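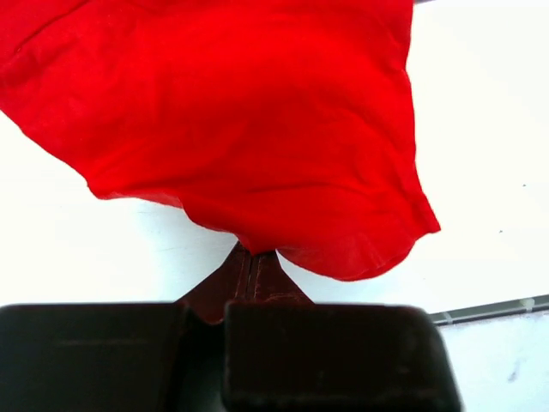 Wrist cam grasp check calls "empty" with cloth in the fingers

tmacedo
Posted 9:40 pm

OK, I'm losing my mind a little. We run Niven for grasp planning and a small classifier on the wrist camera that's supposed to tell us holding / not holding after the close. On boxes and bottles it's great. On thin fabric it keeps saying "not holding" while the red cloth is pinched right there between the fingertips, spread over most of the upper half of the view! Then the planner opens up and tries again, and you can guess how that goes.

Training set is 3,427 closes, mostly rigid stuff. Before I go label a mountain of fabric, has anyone fixed this in software?

dostivness
Posted 9:58 pm

Are you cropping? Our old config cropped to a box around the fingertips and threw out everything above. With your cloth that leaves you the tapered bit at the pinch and a lot of black finger. I'd get that wrong too.

tmacedo
Posted 10:06 pm

...yes. We crop. It came with the Cinamby example config and I never touched it. Ugh.

Eirini D
Posted 10:21 pm

I'd drop the image classifier for this altogether. Use finger width and motor current. A camera is the wrong sensor for asking "is something between my fingers", you have encoders for that.

hbaptista
Posted 10:34 pm

Disagree, sorry. One layer of thin fabric is below the noise on our width reading. We logged closed-on-nothing and closed-on-cloth and the two histograms sit on top of each other. Current was a bit better but it drifted over a shift and we were retuning the threshold every morning (August was awful).

Eirini D
Posted 10:41 pm

Then your encoder calibration is bad. Ours separates them fine.

hbaptista
Posted 10:47 pm

Or your fabric is thicker than mine :) Towels are easy, I'll give you towels.

Rosario_C
Posted 11:15 pm

What worked for us was asking a different question. Lift a little, grab two frames from the wrist cam, compare. Whatever is held stays more or less fixed relative to the fingers at the pinch, and the table moves. Cloth flops around farther out, so only trust the flow close to the tip. Tiago, on yours I'd mask a narrow patch where it funnels down into the grip and ignore that ruffled flap hanging on the right, it'll swing and wreck your average.

One warning, your table is plain white and slightly overexposed. Optical flow gets basically nothing from it, a couple of specks maybe. Bring exposure down or your "table moved" check is measuring noise.

tmacedo
Posted 11:22 pm

Oh that's a good one, exposure is on auto. I'll lock it. Does the lift have to be slow?

Rosario_C
Posted 11:30 pm

Slowish. We wait 9 frames after the lift stops before taking the second one.

tmacedo
Posted 1:12 am

Couldn't sleep, so I did it. Widened the crop, locked exposure, added Rosário's two-frame check. Replayed it over the fabric logs and the false "empty" calls went down to 11. The leftovers all look like a bare corner of cloth barely caught. Haven't run it live yet.

Eirini D
Posted 7:50 am

Nice. I'd still log the current next to it, it costs you nothing.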